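Hi Rhodri,

I know you said two paragraphs would do, but there's a lot to tell you this time, so get yourself a coffee. You're getting the long version!

First the headline stuff. The Wednesday bun lunches are up and running and we've now done 6 of them at the Zapata Street hall. The grant from Celtar was $3,047 and as of this morning we've spent $2,563 of it. Most of that went on flour, fillings, the hall rental and the steamers, and I've attached the receipts in a separate file (one is very faded, sorry, but you can still make out the total if you tilt it toward a window).

The cooking itself has changed quite a bit from what I wrote in the application. Back then I pictured one giant stovetop pot and everybody lining up. We tried that the first week and it was a mess – the kitchen stove at the hall takes forever, and the people at the back of the line got their lunch when the people at the front were already putting on their coats. So we switched to small electric steamers that sit right out on a table. You plug one in, fill the base, put the buns in the basket, and folks can stand around and talk while they cook. I like it so much better.

We've also learned to leave space between the buns. They puff up more than you'd think, and when we squeezed too many into a basket they glued themselves together and came out with torn sides. They still tasted fine, but you couldn't hand one to somebody without half of its neighbor coming along.

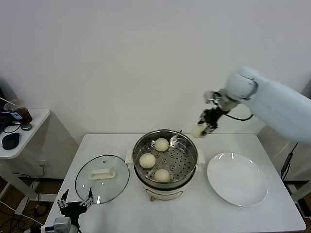

Plates were another thing. I'd budgeted for paper ones and then Brivex, the restaurant supply place over in Irkenberg, gave us a deal on a stack of seconds, so we went with real plates instead. It means washing up, but people sit down and stay longer when there's a proper plate in front of them, and staying longer was pretty much the whole idea of the project.

On the dough side, we're still using the plain recipe for the practice batches. Flour, yeast, sugar, a little oil, warm water. I'd promised you three fillings by March and so far we have two I'm happy with, the cabbage and mushroom one and the sweet bean one. The pork keeps leaking. I think I'm making the filling too wet, so I'll try chilling it overnight before the next round and let you know how that goes.

Turnout has been really good. Our best lunch had 30 people, and we ran out of buns before one o'clock, which I felt terrible about (and secretly a little proud). A few of the regulars now come early to help with the shaping. Their pleats are much neater than mine!

What I'd like to do with the money that's left is buy one more steamer and pay the hall through the end of spring. That leaves a small cushion for flour. If Celtar would prefer that we save the cushion for the summer, that's fine too – just tell me before I order anything.

Could you also check whether you need the sign-in sheets? I have them all, but they're on paper and some have soy sauce on them. I can scan them next week if they're useful to you.

Come by for lunch sometime. We start steaming at 11:30.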